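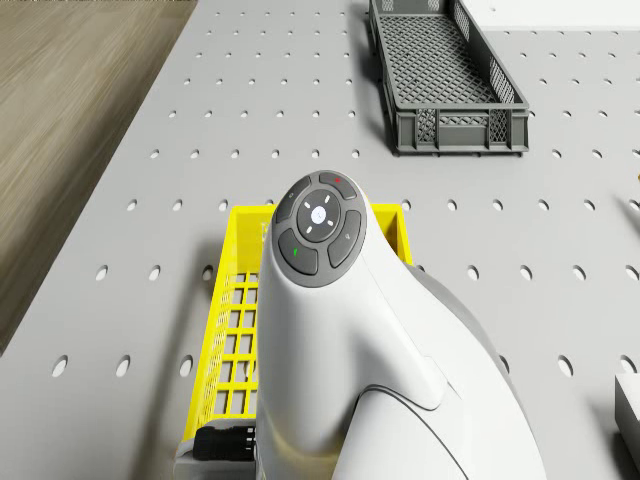
Tawfik's view, by message at 9:40, is that the Jinstead trial license should lapse unless the contact model gets better before the end of August. He would put the money toward more hours on the real cell.

I disagree in part. Notes from today.

Package under review: Jinstead cell simulator, trial seat, with the Kwan bin-transfer template. Arm, yellow basket, dark gray crate, perforated table. Task is basket to crate, single item per cycle.

Ran 1232 cycles overnight with the stock gripper settings. 731 ended with the item inside the crate. Most of the rest were lost at the basket, where the fingertip mesh catches on the floor ribs and the solver pushes the item sideways. Dropping the time step fixed a good share of these in a short rerun but made each cycle roughly 12 times slower. Not usable for batch work at that rate.

Replaced the basket collision mesh with a flat floor and four plain walls. Rib snagging gone, as expected. So are the real snags we want to catch, so this is only good for checking reach and path timing.

Rendering is fine. Shadows and the table hole pattern hold up at the close camera. Import of our own crate file took seven tries; the converter drops the units field without a warning. Reported to Gulturden, who resell it and handle support. Ticket open, no reply yet.

Pricing: the quote is per seat, with the Jundura export module extra. We would need the module to get paths onto the controller. Ankit Negi has the quote.

To do:
Rerun with convex pieces for the ribs, default time step.
Ask Gulturden whether the trial can be extended while the ticket is open.
Send Tawfik the failure log sorted by contact point.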